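Home Explore Notifications Lists Bookmarks Profile More

Okay, I promised a few of you I would write up the marmalade winter, so settle in, because I have never once in my life told a story in a single post.

Some background first. My grandmother left me a recipe notebook with a green cloth cover, and on the page for marmalade she wrote the fruit, the sugar, and then the words "boil until it is right." That is the whole method. She made it every January of my childhood and I never thought to stand next to her and watch, which I regret more every year.

So this January I decided I was going to learn it properly. I had moved to Flustisgate in the fall, I didn't know many people yet, the evenings were long, and a big steaming pot seemed like very good company.

The first problem was oranges. Everybody will tell you to use the sour ones from Spain, and everybody is right, but the season is short and the grocery store near me had never heard of them. The lady at the Farahani produce stand (bless her) said she could get me a case if I was willing to take the full case. I said yes before I asked how big a case was.

Reader, it was a big case. I carried it up three flights, resting on each landing, and my downstairs neighbor opened her door to see what all the puffing was.

Batch one. I sliced everything by hand, very thin, feeling like a lady in a period drama. I boiled it for what seemed like a sensible time, put it in jars, and went to bed happy. In the morning I had orange soup. Delicious orange soup, I will say, and it was wonderful over pancakes, but you could have drunk it with a straw.

Batch two. I overcorrected. I got a phone call in the middle of it, a long one, and by the time I got back to the stove the whole thing had gone dark and thick. That one set so hard I bent a spoon in it. I still have the spoon.

After that I sat down and read up like a grown woman. What I had been missing was the pith and the seeds. You tie them in a bit of cheesecloth and let them sit in the water with the peel overnight, then cook them right in the pot, and that is where your pectin comes from. When you take the bag out you squeeze it, and squeeze it again, and this cloudy, gloopy stuff comes through. It looks awful. It is the best thing in the pot.

The other big lesson was the peel. It has to be completely soft BEFORE the sugar goes in. Sugar stops it from getting any softer, so if it's chewy at that point it is going to be chewy forever. Pinch a piece between your fingers and it should squash flat with no argument. Mine took close to two hours.

And put a saucer in the freezer! A spoonful on the cold saucer, wait a minute, push it with your finger. If it wrinkles, turn off the heat. I must have tested that poor batch nine times because I didn't trust myself after the spoon.

Batch three wrinkled. I did a little dance in my socks and then called my mother, who was very patient with me considering the hour.

From there I got a bit carried away. I made a batch with ginger, a batch with half brown sugar (too much like molasses for me, though my neighbor loves it), and one with plain sweet navel oranges and a couple of lemons for people who find the sour kind too bitter. I ended the winter with 51 jars. I live alone. I own one toaster.

A few of you asked if regular sweet oranges are worth bothering with. I think they are! You get a softer, sunnier flavor, closer to candy. Use the juice of two lemons and throw the lemon seeds in the bag too, since sweet oranges often don't have many of their own. And please don't pass over the ones with a mark or a dull spot on the skin – mine had plenty and the jars taste just fine.
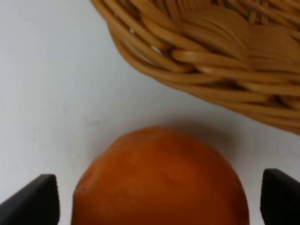
Good color, one little pale spot on the side. Perfectly good marmalade material.

Scrub them well, though, and use hot water if they've been waxed. I use a vegetable brush that does nothing else.

I took a box of jars along when I went up to visit my cousins in Skarnora in March, wrapped in every sweater I own, and all 14 of them survived the train. One cousin ate it straight from the jar while standing at the counter, and I have decided to take that as a compliment.

For anyone who wants to try it: start small. Two pounds of fruit, four pounds of sugar, the biggest pot you have, because it climbs when it boils and cleaning it off a burner is a whole evening's work. Don't double the recipe. It takes so much longer to set and you lose that bright taste.

I've now written in the notebook, in pencil, under my grandmother's line. I put the saucer trick and the part about squeezing the bag. I left "boil until it is right" just as it was – she wasn't wrong, I only needed a few more words.

If you have a family version, please tell me how yours goes, especially if there's whiskey in it. I have four empty jars and I'm told limes are coming in at the stand next week.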